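Troro Publishes Results of Household and Shop-Floor Chore Trials

SKORKHAM, 10 Jul 2019. Troro today published the results of its first bench study on whether robot arms can take over small chores in homes and workshops. The short answer in the report is "some, slowly." The study covers 17 chores, from standing containers upright to putting loose items away in them. The arms finished seven without help from an operator.

Each chore was broken into single moves and run on a paper-covered table marked off with blue tape. Picking up a light cardboard tube and placing it on end is one such move.
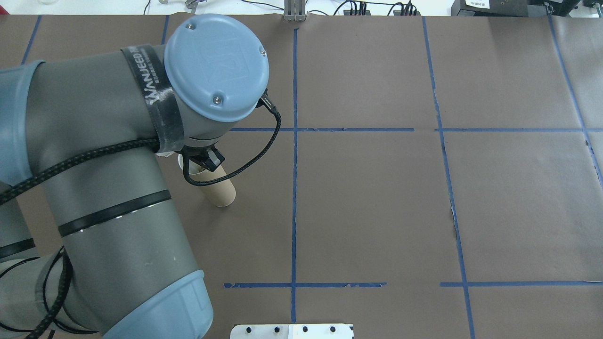 Trials began in January and ended after 1635 attempts. An attempt was scored as complete only if the item ended up where the task sheet called for it and no person touched the table. Under that rule, 73 percent of single moves were complete. Scores fell when moves were chained into a full chore, as an error early in the chain was carried into every later step.

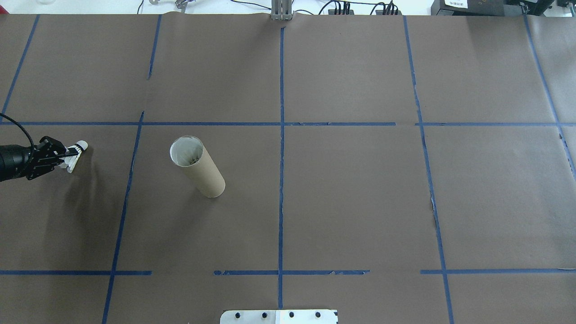

Razia Warraich argued that the single-move figure should not be read as a forecast for the home, and that a machine needing a person within reach of the stop button has not yet taken a chore off anyone's hands. She added that shop floors, where parts arrive in known positions, are a nearer prospect than kitchens.

Light and oddly shaped items were the hardest group. A badminton shuttlecock has a soft skirt and a firm tip, and the grip point affects how it can be released.
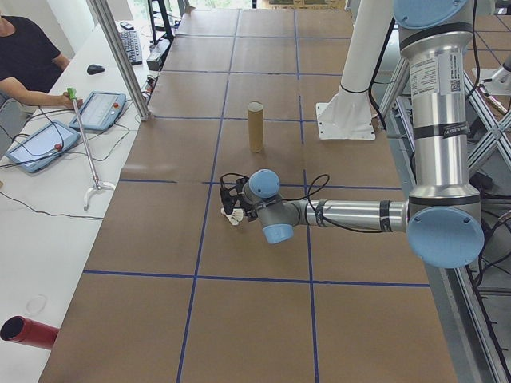 Grip force was set per item and held constant through each run. The report lists the settings in full, along with the failed attempts sorted by cause. Missed alignment over a narrow opening was the most common cause, followed by items shifting in the grip.

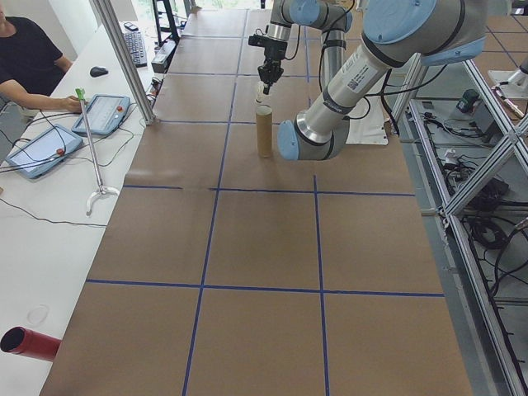
The second phase will repeat the unfinished chores at the Zostodar test site, using the same scoring rule. Ghauri will supply the task sheets. The full report and data tables are available from the Troro press office on request.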